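Setting Up the Tredbridge Vaccination Record Reader

Section 2: Entering a vaccine record by hand

Use these steps when a card cannot be scanned.

1. Open Records and select Add Dose.
2. Type the lot number exactly as it is printed on the card.
3. Enter the date of the dose in the form 30/07/2021.
4. Select Save. The reader shows code 1018 when the entry is stored.

Note: The reader holds up to 3000 records. Export older ones before you reach the limit.

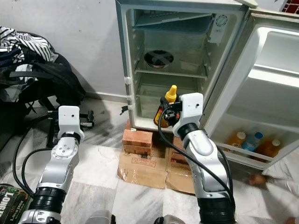
Leitner Sarnier
Technical Writer, Jedovix

5. For a second dose, open the same record and select Add Dose again. Do not start a new record.
6. Check that both doses appear under one patient number.

Caution: Deleting a record removes all doses stored in it. The deletion can't be undone from the reader.

Note: A saved entry is marked Manual until a clinic confirms it. Manual entries do not print on travel forms.

If the code does not appear, go back to step 2 and check the lot number for extra spaces.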